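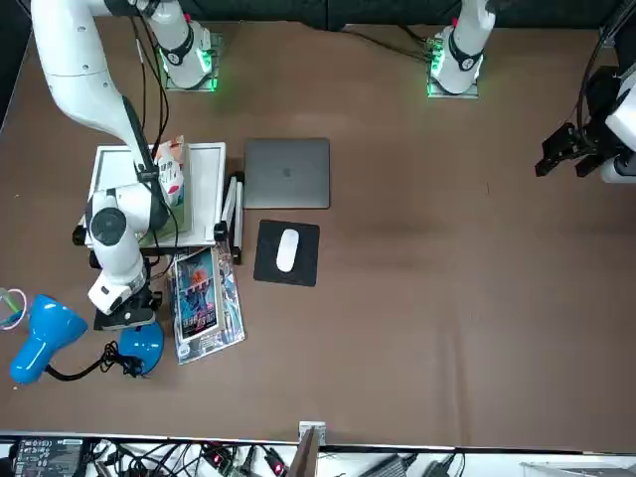

Desk tidy, round one. Both arms out, lamp still to do.

Right, a few of you asked what I make of the Sovance two-arm kit now I've had it since December, so this is the long version. Kettle on.

Quick background. Trudimeck sell it as a kit (two arms, grippers, wrist cameras, control box) and you can add the Brurari setup service on top. I added the setup service. I'm glad I did, I'd have cried.

What I use it for is desk tidying. Lamp to one side, comics in a pile, drinks carton in the tray, that sort of thing. It's the dullest job in the world and it's a brilliant test, as nothing on a desk is the same shape as anything else on it.

The price, as everyone asks: 1769 for the kit. The setup visit was extra. For two arms I think that's fair, for a desk tidier it's obviously bonkers.

Setup took one Monday. Samuele Rinaldi came round from Brurari and had both arms answering by lunchtime, then spent the whole afternoon on cables. So many cables. I've still got a bundle of them along the front of the table and I've stopped fighting it.

Love the green lights on the bases. No idea if they're meant to be loved but they cheer the whole room up!

Things it's good at: boxes, cartons, anything with a flat side. You show it the move a few times by guiding the arms yourself, it has a go, you correct it. After 10 goes at the carton I was happy to leave it alone with that one.

Things it's not so good at: comics. Paper slides, covers bend, and the ones in plastic sleeves are a different problem again, all shine and no edge to get hold of. The manual gives this a single line – "thin items may need practice". Yes, thank you.

And then the lamp. Mine's got a round base, glossy as a boiled sweet, and a flex with a mind of its own. The wrist view is what sold me on the kit in the first place, you get to look straight down past the fingers and see how you're lined up.

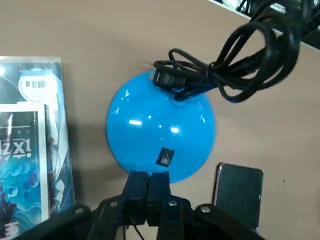

Tahmineh Hashemi replied to ask if the fingers come with rubber pads, and said hers lost its grip on anything round until she bought the softer set.

Mine came with the plain black ones, Tahmineh! Which softer set, the Pagano ones? They're 69 for a pair and I've had them in my basket for weeks. If they sort out round things I'll stop dithering.

Other moans while I'm here. The app logs you out if you leave it over lunch. Support answer emails nicely but never before four in the afternoon. And the bit of the manual about swapping fingers has the left and right drawings the wrong way round, so check before you undo any screws.

Would I buy it again? Yes, with the setup visit. Without it, only if you like wiring and have a free weekend.

Would I buy it for my mum? No. She'd tidy the desk herself in 2 minutes and then tidy the robot.

Grigore Ciobanu has asked for the carton settings, I'll put them up tonight once I've found where the app hides the export button.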